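Ticket: Gripper order, Starkville kitchen line – single arm or dual arm
Status: Open, waiting on purchasing
Opened: 03/05/2024
Queue: Equipment and budget

Problem
We need to settle the hardware order before the August budget closes. The quote from Gamard covers one arm with a parallel gripper. The quote from Sowa covers a two-arm unit. Both were priced against the same task list and both suppliers sent models we can load in Wikuvex, so the comparison is being done in simulation first.

Log entry 1
Loaded the parallel gripper and brought it up to the table. First load failed because the finger model was in the wrong units. Corrected the scale and reloaded, no errors. The finger length is the standard one on the quote. Longer fingers are a separate line and are not in the price. 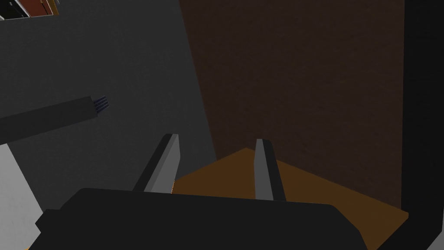
Wrist view at the table, fingers open, nothing held.

Log entry 2
Ran the approach set, 49 starts, from the same table position. Three stopped early with a reach warning. All three were starts at the far side of the table, so I put it down to the mounting height in our layout file and left the gripper settings alone. Raising the base would mean a taller pedestal. Gamard list that as an extra and we have not asked for a price on it yet.

The wrist view is also what the operators would get on the screen if we buy the camera option. Most of the lower part is the gripper body, with the table seen past the fingers. Worth knowing before we pay for it. 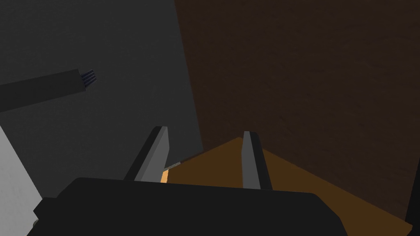

Reply from Purchasing
Please don't add the camera option to the main quote until the pedestal is priced. We have up to 2000 left on this line for extras and I can't split it after the order is raised. If the camera has to go in, send it as its own request with the part number. Also, does the spare finger set count as a consumable? It makes a difference to which code it goes under.

Log entry 3
Spare fingers are a wear part, so yes, consumable. Part number for the camera to follow. Pedestal price requested from Gamard the same afternoon.

Moved on to the two-arm unit. It loaded first time. The two arms use separate tool files and both have to be set before the run or the second one keeps its default. Noted this for the set-up sheet. Floor space is the main worry with this one, as our layout only allowed for a single base. The Sowa quote includes installation but leaves out guarding.
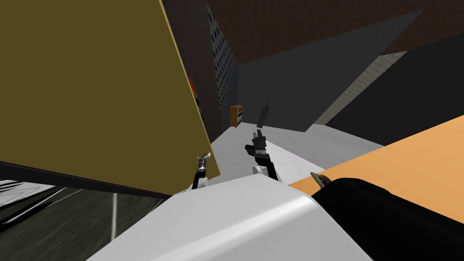

Still to do
1. Get the pedestal price from Gamard.
2. Ask Sowa for a guarding figure.
3. Rerun the three reach warnings with the base raised.
4. Redraw the layout with the wider base and send it to Purchasing with both totals.

Ticket stays open until item 4 is done.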